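Rolled rim

A rolled rim, also called a curled edge or, in older trade catalogs, a beaded lip, is a finish given to the open edge of a sheet-metal vessel by turning the metal over on itself. It is found on bowls, basins, pails, pans, drinking cups and many kinds of industrial container. The operation removes the sharp edge left by trimming and stiffens the wall without the need for thicker stock.

Terminology

Usage differs between trades. In sheet-metal work a hem is an edge folded flat, while a curl is an edge turned through a curve so that a hollow space remains inside it. A curl that closes fully on itself is a closed roll; one that stops short of the wall is an open roll. A wired edge is a curl formed over a steel wire, which stays in place. Kitchenware sellers apply "rolled rim" to all of these except the flat hem.

History

Wired edges were standard on hand-made tinware. The tinsmith bent a narrow flange along the edge of the flat pattern, laid in the wire and closed the flange with a mallet, later with a hand-cranked wiring machine. The wire carried most of the load when a full pail was lifted, and thin tinplate could be used for the body.

The change to hollow curls followed the spread of deep drawing, in which a vessel is pressed from a single disk. A drawn shell has no side seam, so it can be spun against a roller at speed, and the curl forms in one pass. The Gindeck works, a maker of enameled basins, dropped wire from its smaller sizes first and kept it on wash boilers for another 6 years. Drahomíra Sýkora's study of the firm's order books lists 669 patterns with a wired edge and traces their gradual replacement.

Manufacture

The usual sequence is drawing, trimming, curling and polishing. Trimming leaves a burr, and the burr should face the inside of the curl so that it is enclosed. If the shell is trimmed from the wrong side the burr is carried to the outer surface, where polishing removes it only in part. 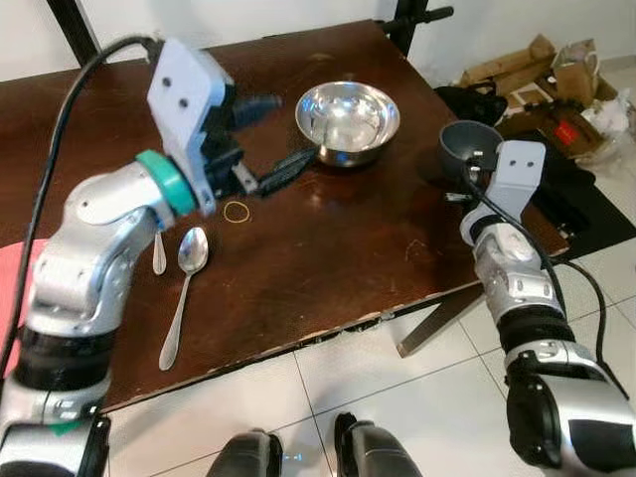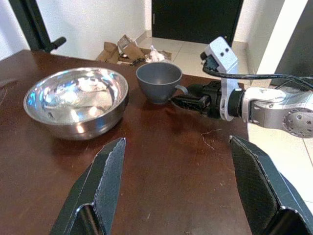
Polishing is done after curling because the curling tool marks the metal. The interior is finished with the vessel turning on a chuck, and the compound is changed at least once between cutting and coloring. Any ripple in the wall becomes easier to see as the surface improves: a highly polished interior, such as that of the stainless steel bowl shown on the dark wooden table, returns overhead light as bright streaks or patches, and inspectors read the outline of these to find flat spots. Makers who cannot hold the wall true often choose a brushed finish, which scatters the light.

Stainless steel hardens as it is worked. The edge of a deep-drawn shell has already been strained heavily, and an attempt to curl it too tightly produces radial splits. Remedies include a larger curl, a slower feed or an anneal before curling. Kazue Kawaguchi's shop manual advises leaving the roll open on deep shells and gives 7 causes of splitting, with poor trimming placed first.

Stiffness

The curl moves metal away from the plane of the wall and so raises the resistance of the edge to bending. For a thin shell the gain depends far more on the diameter of the curl than on whether it is closed. In tests reported by Radomír Danko, shells from a single production lot of 2,580 were pressed across the mouth between flat plates. Open and closed rolls of equal diameter gave nearly the same result, and plain trimmed edges buckled at much lower loads.

Hygiene

An open roll can hold water and food residue. For this reason many commercial kitchens specify closed or welded rims for vessels used with raw meat or dairy products. A closed roll that is not sealed may still draw in liquid by capillary action. Vessels with such rims are best dried upside down on a rack.

See also

Deep drawing
Hem (metalworking)
Metal spinning
Tinware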